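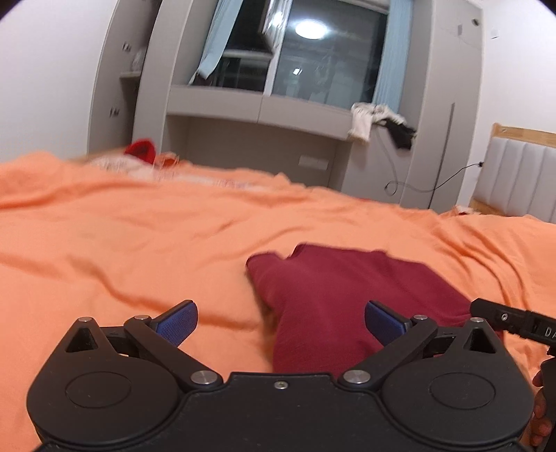

Sirnlow Guest Rooms: Questions We Get

When is check-in?
From 3 pm. Earlier if you ask nicely in November, when we are mostly talking to ourselves.

How many rooms are there?
9. The old brochure says 10, but it was counting the boiler room.

Is breakfast included?
Yes, until 10. After that there is a bakery in Rurnby, and it has no sympathy either.
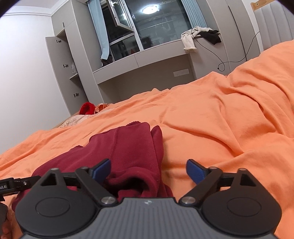 Can I bring my dog?
One dog, $9 a night. Cats are free, as no cat has ever agreed to come.

How far is the Brameslow trail?
The trailhead is roughly 100 yards from the door. The top is 366 steps further, all of them up.

Do you have Wi-Fi?
In the lounge, yes. Upstairs, it depends on the wind.

Can I get a refund?
Up to 148 hours before arrival. Joscha Albers picked that number and won't discuss it.

Are you open over the holidays?
We close on 19th December and reopen when the road does.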